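Tool Reviews > Paint & Wallpaper

Clidden Wallpaper Hanging Kit

Feb 1, 2018

I bought the Clidden kit last July for a hallway and have since used it in two bedrooms and a small bathroom. It cost $74 and comes in a zip bag. Inside are a smoother, a seam roller, a snap-off knife with spare blades, a 24-inch trim guide, a plumb line, a pair of long shears and a paste brush. I already owned a few of these from an older set made by Ingvarsson, so I was able to compare them on the same walls.

The smoother is the best thing in the bag. It is stiff enough to push paste out to the edges and soft enough that it did not polish the face of a matte paper, which my old one did. The felt edge has stayed on through four rooms. It picks up dried paste if you leave it overnight, so wash it before you stop for the day.

The shears are good for rough cuts at the table. I would not use them for anything that shows. They came a little loose at the pivot and needed half a turn with a screwdriver.

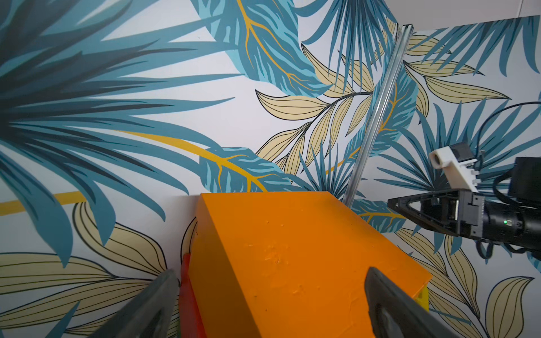 The knife is where they saved money. The blade moves slightly in the handle, and on a long cut along a baseboard you can feel it wander. I changed to my own knife halfway down the hallway and went on using the Clidden blades in it, which are fine. Snap them often. I went through one segment for every two drops, and more than that in the bathroom, where the paper was vinyl.

The trim guide is steel with a rolled handle. It sits flat against the ceiling line and has no sharp corners to catch the paper. Twenty-four inches is wider than a standard strip, so you can make the whole top cut without moving it. The Ingvarsson guide is shorter and I always ended up with a small step where I had moved it along.

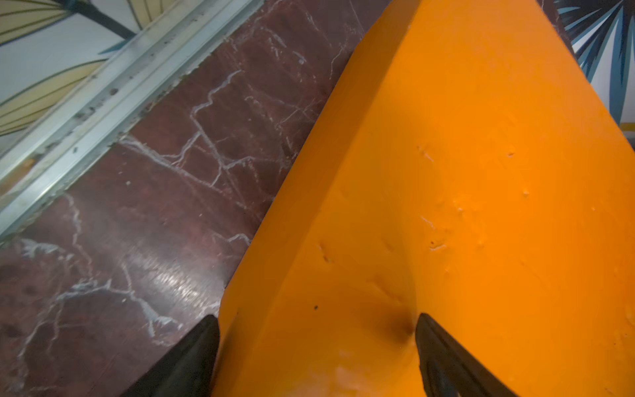

Arnar Holst wrote in after my short note on this kit and disagreed with me on the guide. He works mostly in older houses, and says a long guide bridges the dips in a plaster ceiling and leaves a gap under the paper. He prefers a 6-inch filling knife, moved along in short steps. I think that is fair. My ceilings are flat drywall and I have not tried the kit on anything else.

The seam roller does its job. Use it lightly, and not on embossed paper at all. The brush sheds for the first few minutes. I washed it and pulled out what I could, and after that it was all right. The plumb line is a string with a weight on it – there is little to say about it, but mine hung straight.

For paper I used Damier in the bedrooms, a paste-the-wall type with a large leaf repeat. Big patterns use up more paper than people plan for, and corners are where it goes. Measure every drop, add a full repeat to each, and start from the wall you see first when you walk in.

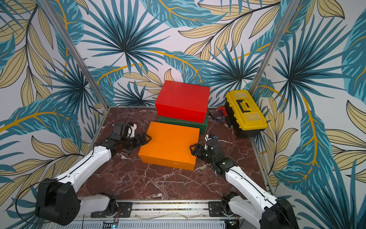

Is the kit worth it for just one room, one reader asked, or would a plastic smoother and a new knife be enough? For one room with plain paper, I would say the second. Buy the kit if you have two or more rooms to do or a pattern that has to match.

Good: smoother, trim guide, price
Not so good: knife, brush at first
Would I buy it again: yes, and I would leave the knife in the bag

Contact | © Stinham Home Reviews | Back to top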